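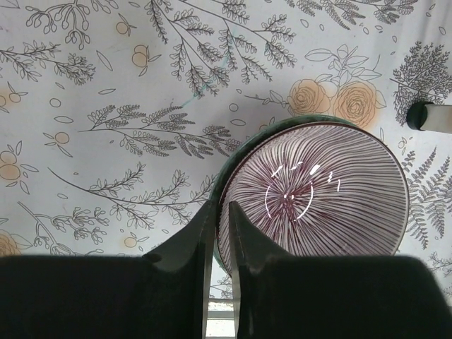
Unit 4 handout: Teaching by demonstration
Course notes, Geum-ok Ban. Revised June 2021.

There are two common ways to show an arm a task. In hand guiding (kinesthetic teaching) you hold the arm itself and move it through the job while the joints are slack. In teleoperation you stay away from the arm and drive it with a second device, and the robot records what its own joints and cameras report.

Hand guiding is cheap and easy to learn. Its weak points are that your hands and sleeves end up in the camera views, and that one person can't easily guide two arms at once. For two-arm work we use teleoperation for the whole unit.

What gets recorded
Each demonstration is stored as one episode: joint positions, gripper opening, and the video from the wrist and fixed cameras. Joint data and video must share a clock. If they drift apart, the learned policy closes the gripper early or late, and the fault is hard to find afterwards.

The task for this unit is loading dishes into a rack. Patterned and shiny dishes are harder to see than plain ones – highlights move when the wrist moves, and a busy cloth hides edges. Keep the rim you mean to grasp in the wrist view during the last part of the approach.

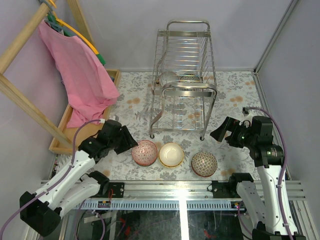 Figure 4.1. Two-arm cell with dish rack, two plates in the rack and three bowls in front.

Recording procedure
Set the dishes out by the layout sheet, then shift each one a little between episodes. Start both arms from the rest pose. Move at a steady pace and pause briefly before closing the gripper. If you drop a dish, stop and mark the episode as failed. Do not delete it.

Each pair records 200 episodes. Last year's set, stored under Mastgate, has 3,000 and may be used for comparison only.

Reading for next time: the Hakorent notes, sections on action chunking and operator variation.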